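Notes > International Affairs > Regional Bodies

Posts Archive Reading list Contact

The Rindbridge Forum and the question of who sets the agenda

The Rindbridge Forum is often described as a smaller relative of the large economic summits. Its 12 member governments meet each March to discuss trade, customs practice and the financing of shared ports. It has no treaty, no permanent staff and no power to bind its members.

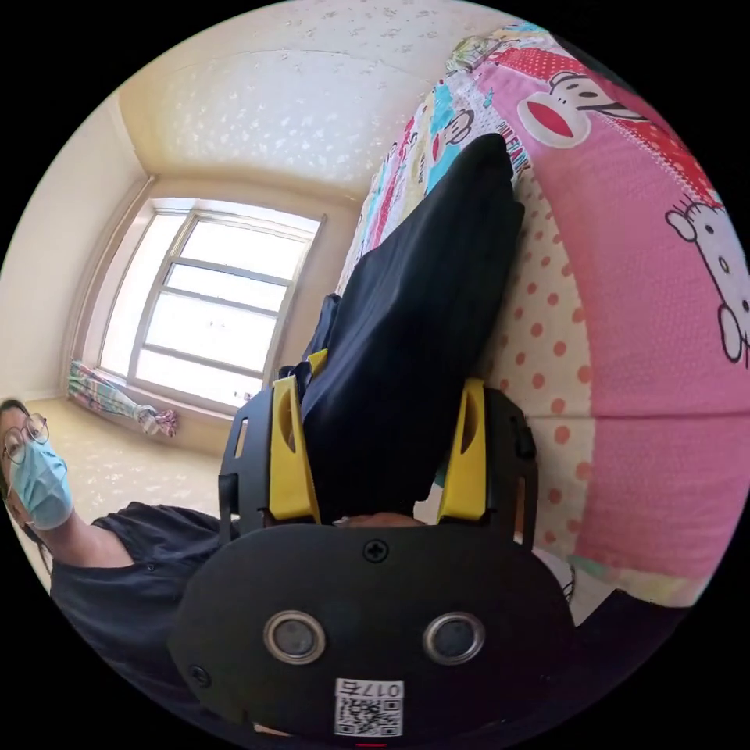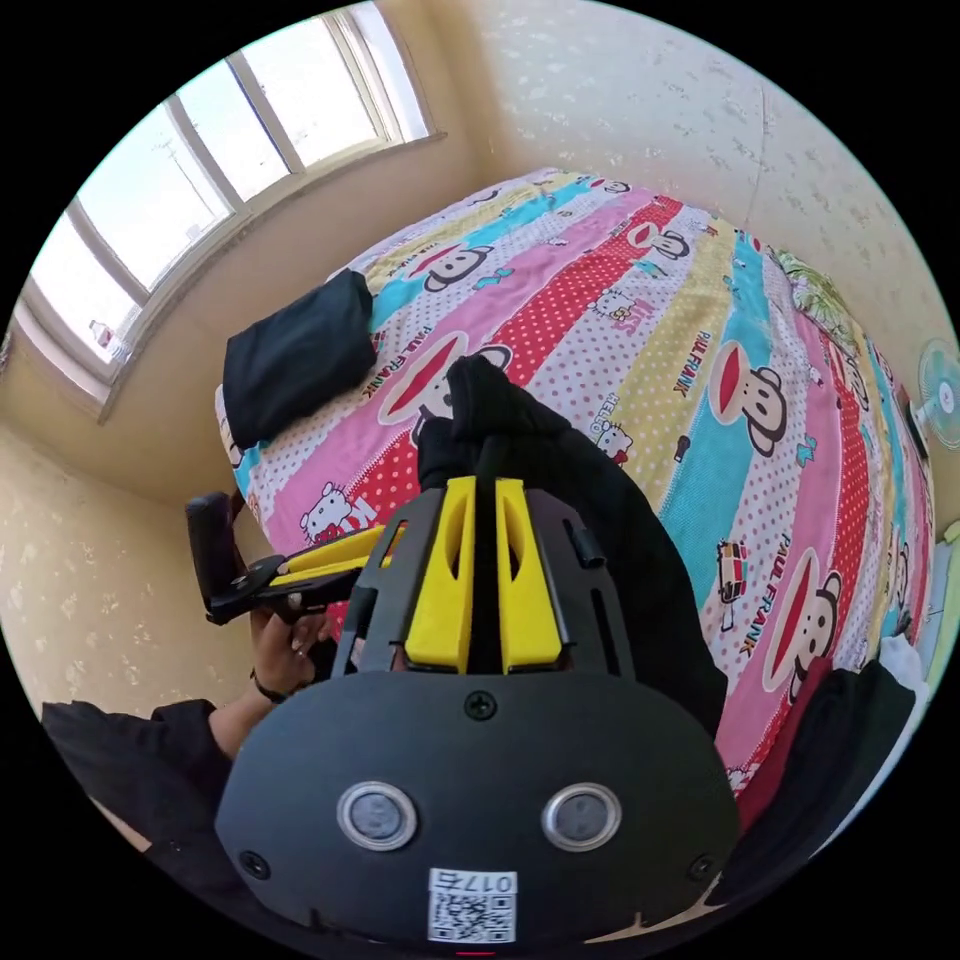

The presidency of the Forum rotates each year, and the country that holds it prepares the agenda. In order to preserve some continuity, the past, present and incoming presidencies work together as a group of 3. I have followed the Forum for several years and consider this arrangement its most useful feature, though it receives little attention in the published summaries.

The most recent meeting was held at Wirholm. The final statement ran to 47 paragraphs, of which a good share repeated commitments made in earlier years. The section on customs was new. It asks members to recognise one another's inspection certificates for goods passing through Kalier, where delays of up to 279 hours were recorded over the winter.

Smaller members had favoured a firmer text - one with a fixed date for adoption - and did not obtain it. The wording now before governments is that they will "endeavour to apply" the new rules.

The Falcão paper on voting weights was deferred once again. It will presumably return under the next presidency, whose programme is expected in January. I intend to write separately on the port fund, as its accounts have not yet been released.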